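Moisture migration in packaged bread, a short thread. I spent October going through shelf-life data for soft rolls and most of the confusion comes from mixing up two numbers: water content and water activity.

Water content is how much water is in the crumb. Water activity (aw) is how much of it is available to mold. A soft roll sits near the top of the scale. The Dornulton samples read 0.97 aw in the crumb on day 2.

Crust starts much drier. Seal the roll and water moves outward until the two even out. That is why the crust goes leathery in a bag even though total weight hardly changes.

Staling is a separate process. It is mostly starch recrystallizing, and it runs faster in a fridge than on a counter. Warming a stale roll to 55 C or higher reverses part of it for a while.

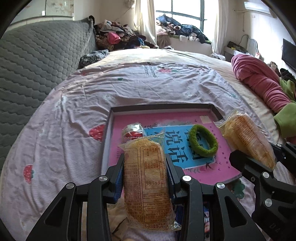

Film choice sets the rate of water loss to the room. Thin film with a poor seal loses more at the ends than through the whole flat area. On a single-roll pack with a crimped top like this one, I would test the crimp first and the film second. Clear film also lets light reach the crust, a minor factor for plain dough and a larger one for anything with butter.

Ledesma ran the same dough in two films at 40 percent room humidity. Weight loss differed. Crumb firmness did not, within error. Firmness was tracking starch.

If you log only one thing, log aw at the center and under the crust, same roll, same hour. Pallesow sheets have a column for each. The older Prukusow ones average them, so I left those out.

Next post: calcium propionate and dough pH.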